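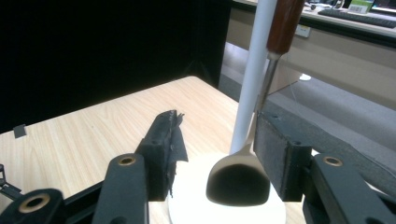
Metal spatula over a white disc, wooden tabletop.

Food Basics, handout 6: Dried beans and how to cook them
Notes by Ernő Barta, for the evening group

Dried beans are the seeds of the bean plant, left in the pod until they are hard. In this class we work with three kinds: white beans, red kidney beans and black beans. They are cheap and they keep for a long time, but the old ones need more cooking. If the skin is wrinkled before soaking, the bean is probably old.

1. Sorting and soaking
Put the beans on a tray and take out small stones and broken pieces. Wash them two times in cold water. Then cover them with plenty of cold water and leave them overnight. For 100 g of dried beans I use 5 g of salt in the soaking water. Many books say that salt makes the skin hard. In my kitchen the salted beans had softer skins, and we will compare both in the lesson.

The beans swell a lot. My last batch of 100 g weighed 205 g after soaking and draining, so please choose a big bowl.

2. Cooking
Pour away the soaking water and take fresh water. Red kidney beans must boil strongly for at least ten minutes, as they contain a natural poison which slow heat does not destroy. For this reason do not start them in a slow cooker. After the boiling, turn the heat down and cook with the lid half open. White beans are often ready in one hour, black beans a little later.

Tomato, vinegar and lemon go in at the end - acid keeps the beans firm. Onion, bay leaf and garlic can go in from the beginning.

3. Testing
Take out several beans from different places in the pot and press them with the tongue. If one is still chalky in the middle, continue cooking.

4. Keeping
Cooked beans stay good for three days in the fridge, in their own liquid. They also freeze well.

For next time: read the Kallio pages on lentils and bring one closed jar. Those who missed the handout on rice can ask me for a copy.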